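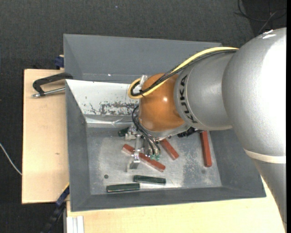

Best way to clean up an old gray metal tray with rust-like stains?

Posted by Ifeanyi Effiong, Jun 22, 2018

I use a shallow metal tray on a wooden table for sorting small blocks. It has sloped sides and a flat floor, and it is in decent shape apart from one side wall, which is paler than the rest and has brownish stains and speckles on it. There is a crease along the bottom of that wall where dirt collects. The floor is scuffed and dusty and has a small hole in it.

I don't know what the tray is made of or whether it has a coating. I bought it used from a place called Drorngate last November and it came with no paperwork, just 774 written on the receipt as a stock number. A magnet sticks to it.

I have tried dish soap and a sponge. The dust came off the floor but was back within a week, and the marks on the wall didn't change at all. I want to know:

How do I get the stains off without making the scuffs worse?
Should I do anything about the hole? The blocks are much bigger than it is, so nothing falls through.
Is it worth painting afterward?

I would like to keep the tray if I can. A new one the same size from Osomstead would mean a three week wait.

Ruairi Aitken

If a magnet sticks, it's most likely plain steel, and brown speckles on steel are usually surface rust. First find out if it is rust or just something that has dried on. Wet a white rag with vinegar and hold it on one spot for a few minutes. If the rag comes away orange, it's rust.

For light rust I would do this:

Take everything out and vacuum the tray, including the crease. Don't wipe it dry first, as that drags grit across the floor and adds scratches.

Lay paper towels soaked in white vinegar over the stained wall. It slopes, so tip the tray until that wall is close to level or the towels will slide down. Leave them for 2 hours and check halfway.

Scrub with a nylon pad. Use an old toothbrush for the crease. If there are still dark specks, go over them with fine steel wool, light pressure, in one direction.

Rinse, then wipe with water and a spoonful of baking soda, then rinse again. Dry it right away with a towel and follow with a hair dryer on the crease. Water sitting in there will bring the rust straight back.

Keep the vinegar off the wooden table – do this in a sink or outside.

The scuffs on the floor will stay unless you sand the whole thing, and I wouldn't bother. They don't hurt anything. Leave the hole too. If the edge is sharp, run a small round file around it.

As for paint, I painted mine and was sorry. The blocks chipped it in a month and then I had paint flakes to clean up as well. Paste wax on the bare metal has held up better. I redo it 2 or 3 times a year.

Pryor

just put a rubber mat in it

Trullthorpe

Vinegar worked on mine but it left the metal dull and a slightly different gray where the towels had been. If you care how it looks, try it on the underside first. I left it on for 9 hours, which was too long.

Also agree on the crease. Mine was still damp the next morning after I thought I had dried it.

Ifeanyi Effiong

Thanks. The rag came away orange, so I'll try the vinegar, starting underneath. I had a mat in it before, and the blocks didn't slide on it the way I wanted, so I'm going with the wax.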